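A few notes from the refurb floor, now that we've had the arm running since March. People keep asking what it does to the jobs. I work the teardown line at Ideck, so this is only what I see from there.

Before, one person opened a desktop, pulled the memory, sorted it, put the tested sticks back in and closed the case. 700 machines in a normal month, all of it by hand. You went home with sore thumbs.

Now the arm takes the memory step. A person still opens the case, lays it down on the slatted table and sets the fixture plate next to it. A person still closes it up. The middle part is the part that moved.

The fixture plate matters more than the arm does, in my opinion. If a stick sits a little crooked in its slot, the arm is going to grab it crooked. We went through 3 versions of the plate. The people who fixed it were the ones who had done the job by hand.
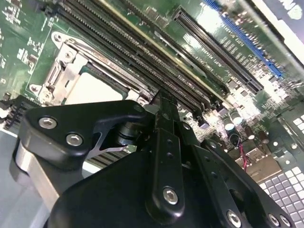
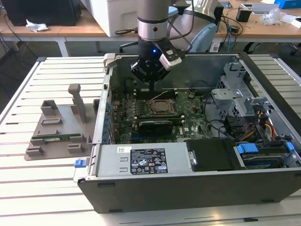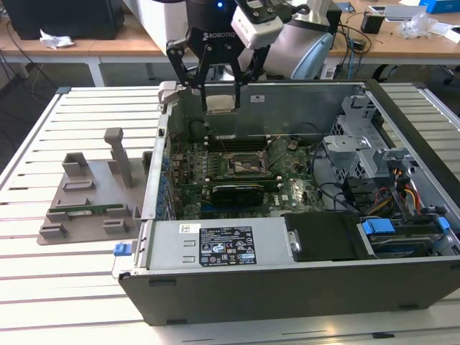 Memory station, case open on its side. First one is the close view from the gripper.

What changed for us, part one: nobody on the line lost a job. Two people moved to the Plirno bench, where they test boards and write up faults. It pays a bit more. One of them likes it and one of them misses the line.

Part two: the pace. By hand you could slow down after lunch and catch up later. Next to the arm you feel like you should always have the next case ready. We asked for a buffer shelf and got one. It holds enough cases that you can go to the restroom without thinking about it.

Part three: the stops. When it stops, you clear it and write down why. The log had 406 entries last time I looked. Plenty of them say "cable in the way." Older desktops are full of cables, and tucking them back is now a real part of my day. It was never in the job description. It is now, we asked for that too.

Training was two shifts. I would have liked four. The Flalto course covers the screens well and says very little about what to do when a part is held halfway and you have to decide whether to back it out.

Management wants 2000 machines a month by next fall. I don't know if the arm can do that. I know the people opening and closing the cases can't at our current number, and we have said so in writing.

If your shop is getting one, ask early who writes the stop log and who reads it. Ours went unread until we brought it to the weekly meeting.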